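3.2 Surface pattern and cleaning

Dorora supplied 12 stone-look finishes for the survey, and 659 people rated how clean each one seemed. 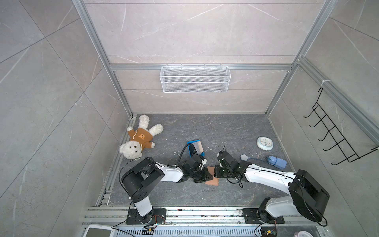
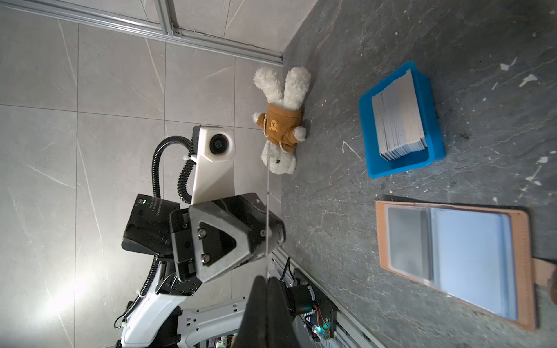 Figure 9. Marble-patterned gray work surface.

Ratings fell as the pattern became plainer. Veined finishes hide small marks well. On a gray marble pattern like the one in Figure 9, light streaks draw the eye first, and raters gave such surfaces higher scores even when dust was present.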